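Bench notebook, Asten workshop
April 2020

Picking up from the last entry, which I see I left hanging in the middle of a complaint about the air line. That's fixed — the fitting was cross-threaded, and I'm fairly sure I did it myself.

Spent most of the day at the capping bench. I still think of it as the capping bench, though the label on the door has said Cell 2 ever since Unotico came through in February and renamed everything. Back then we had people twisting caps by hand on the short runs, up to 4000 bottles in a bad week, and I can still feel it in my right thumb when it rains. The arm is meant to take over that twist, and I'm glad of it, I really am, but there's a lot in that little motion I never had to put into words before. How hard do you press before you turn? When do you know the thread has caught? I wrote down 24 trials today and had to stop after nearly every one to think about what my own hands would have done.

Starting point for the afternoon set was one bottle, partly filled, standing open with the cap lying flat off to the right, and the gripper open and well clear of both.

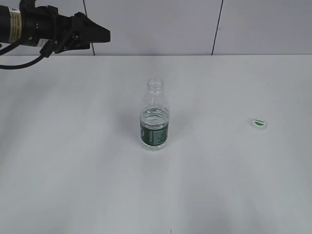

Cletus Mahmoud read this over my shoulder and wants it put down that the twist was never the hard part of the job, the standing was, and that if the arm does the caps he would like a say in what the rest of us do with the hours, before Unotico decides it for us. He also asked who gets called when it jams at the end of a shift.

Fair on both counts, and I've passed it on to Hollis Ferreira in so many words. My own guess is that we end up doing more setup and more checking, and I'd want some proper training for that, not an afternoon with a binder. I do miss the talk across the bench, I'll admit — you could get through a whole family wedding in one pallet.

Left for next time: lower the approach speed, try a softer press before the turn, and go back over trial 39 from the older set, where my note just says "odd" and nothing else. Spare finger pads are in the Pavlović drawer, second from the top.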